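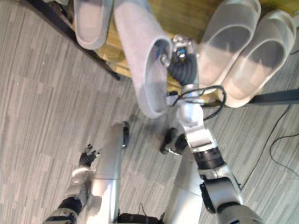 Robot arm holding a white slipper next to a wooden table.

Ticket 2351
Opened: Sep 24, 2022
Category: Species records / Photo matching
Product: Stendum field notebook, home edition
Status: Resolved, kept open for comments

Original message

Hello, and thank you in advance to whoever reads these. I've been keeping my pond and garden records in Stendum for three seasons now and I love it dearly, so please take this as coming from a friend! My trouble is with the moths. I run a light over a white sheet on the back porch most warm nights, and in the morning I enter everything that stayed. Since the last update, every underwing I put in gets moved to the hawk moth list as soon as I save it. I type the name, I pick it from the drop-down, it looks right, I press Save, and when I open the list again there it is among the hawk moths, with the wrong flight season beside it.

I've tried it with 12 different records and it happened with 9 of them. The other three stayed where I put them, and I can't for the life of me see what is different about those. Beetles and lacewings are fine. The caddisflies are fine too (we get heaps of them, being so close to the Grodlow creek).

I have signed out and back in, restarted the tablet, and deleted one record and typed it again from scratch. Same thing each time.

Reply from support

Thank you for such a careful write-up, and for sticking with us for three seasons! It helps a lot to know that some records stay put. Could you check two things when you have a minute?

Open one of the records that moved and one that didn't, and look at the line called Name source. Tell us what it says on each. Then go to Settings, Regional lists, and let us know which lists are switched on.

Please don't delete any more records for now. The old versions are useful to us, and your notes on time and weather are worth keeping.

Follow-up from customer

I would never have found that line on my own, it's tucked right under the weather box. The ones that moved all say "Carbone checklist" and the three good ones say "Stendum main". Under Regional lists I have both of those on, plus Estholm, which I must have added when I was visiting my sister and looking at butterflies in her meadow.

I did notice something else while I was in there – the antennae notes have gone blank on the moved ones. I had written quite a bit on a male with lovely feathery antennae, and I'd be sorry to lose it. I read that the males can pick up a female's scent from a long way off, and I had been hoping to compare which nights they came in.

Reply from support

Your notes are safe. The antennae box belongs to the underwing form and the hawk moth form doesn't have one, so the text is hidden until the record goes back to its proper group.

The cause is on our side. The Carbone checklist was renumbered in the last update, and the group number it now uses for underwings is the one our main list keeps for hawk moths. Any name picked from that checklist gets filed by number instead of by name. The Estholm list isn't involved, so leave it on if you like it.

Steps to put things right:

1. Go to Settings, Regional lists, and switch off Carbone checklist.
2. Close the notebook fully and open it again.
3. Open each moved record, tap the name, and choose the same name from Stendum main.
4. Save, then pull down on the list to refresh it.

It should take roughly 5 minutes for the lot. A corrected Carbone checklist is planned for December, and you can switch it back on after that.

Follow-up from customer

All nine are back where they belong, and the feathery antennae are back too, every word! Step 3 didn't work the first time, but I had only switched the notebook to the background and hadn't closed it. After that it went through nicely.

One small wish for the future – could the season chart show moonlight? My sheet is nearly bare on bright nights and I'd love to see that beside the counts.

Reply from support

So glad to hear it. We've added a line about closing the notebook fully to the help page, and passed the moonlight chart along as a feature request under this same ticket number. Happy mothing!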